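Tirnudow Tune Session: your questions

Last updated 28 May 2025
4 min read

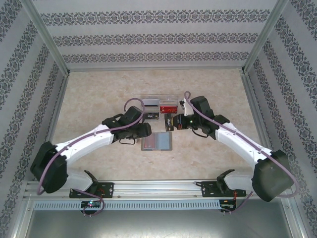 Quick answers to the stuff we get asked most. Typed up in a hurry between sets so bear with it.

When is it on?

Thursdays, back room of the Tirnudow, Driltstead. Tunes start when there's three or more of us sat down with instruments out, usually half eight. Finish when the bar wants us gone. No session the week of the town fair, road's shut and you can't park.

Is it traditional music only?

Mostly. Jigs, reels, hornpipes, a few polkas, the odd waltz late on. Some Northumbrian stuff, some Breton. Somebody brought a set of Galician tunes back from a holiday and we now play those far too often, the main one we call the Salcedo as none of us could remember its proper name. If you know what it's called please tell us.

Do I have to be good?

No. You do need to be able to hold a tune at a steady pace. If you can get through three or four tunes start to finish you'll be fine. Complete beginners are better off at the slow session (see further down).

Can I just sit and listen?

Yes, course. Buy a drink. The bench under the window and the two tables by the door are for listeners. The chairs in the ring are for players, please don't put coats on them.

What instruments?

Fiddle, flute, whistle, concertina, box, mandolin, banjo, small pipes. One bodhran at a time. One guitar or bouzouki at a time, two if they've agreed on the chords beforehand. If you're second, wait a couple of sets and swap, it's never been a problem. Spoons: ask. Anything that plugs in: no.

How do I start a tune?

Wait for a gap. Leave it a few seconds, people like a drink and a chat. Then just go. Say the key if it's an odd one. Three times through each tune as a rule, then change. Give a shout or a nod before you change, a raised foot also works.

If you start something and no one joins in, carry on and play it out. You'll get a clap. Happens to all of us.

Can I bring sheet music?

To the slow session yes. Thursdays no, there isn't the room for stands and the light's terrible. A list of tune names on a bit of paper is fine, half of us have one stuffed in the case.

Where do I find the tunes?

We keep our own book, the Alell book, named after the house where the first lot were written out. 1706 tunes in it at the last tidy-up, in ABC and ordinary notation. Nobody plays them all. The ones we do play most weeks have a star next to them, start with those.

Numbers go up to 2922 but there are big gaps where duplicates got taken out, so if you go looking for number 2396 and it isn't there, that's why. We're not renumbering. People have the old numbers scribbled everywhere and it'd be chaos.

Can I get a printed copy?

Not at the moment. The last printing has gone and it's too thick to staple now. Starred tunes only is the plan, probaly spiral bound so it stays open. Meantime ask at the session and you'll be sent the file.

What about songs?

Very welcome, two or three in an evening. Usually after the break. Unaccompanied is best, and if you do want backing tell whoever's on guitar what key before you start and not halfway through the first verse. Room goes quiet for songs, if you're at the bar please go quiet too.

What's the slow session?

First Sunday of the month, afternoon, same room. Music allowed, tunes taken at walking pace, plenty of stopping. Ran as a trial in February and enough came that we kept it. We do two new tunes each time and go over last month's two. Whistles can be borrowed, bring your own anything else.

Can I record it?

Yes for learning at home. Put the phone on the table, not in someone's face. Ask before you put anything online, and ask the singer seperately if it's a song.

Does it cost anything?

Free. The pub gives players a pot of chips at the break, which is why we're nice to the pub. There's a tin for strings and reeds and for the book, put in what you like or don't.

Kids?

Until nine, with an adult. Young players sit in the ring same as anyone else and get to start tunes.

Parking and getting there

Behind the church, free after six. Don't use the yard at the side of the pub, deliveries. Last bus back towards town goes before we finish so sort a lift if you're staying on. Someone's generally heading your way.

Is there a step?

One, at the front. Back door is level, knock on the kitchen window and they'll open it. Toilets are on the flat.

How much notice if it's cancelled?

Goes on the chalkboard outside and on this page by lunchtime on the day. Check here if it's snowing.

I lost a capo / tuner / scarf

Box behind the bar. We've currently got 2 rosins, a left glove and a very nice D whistle that must be somebody's.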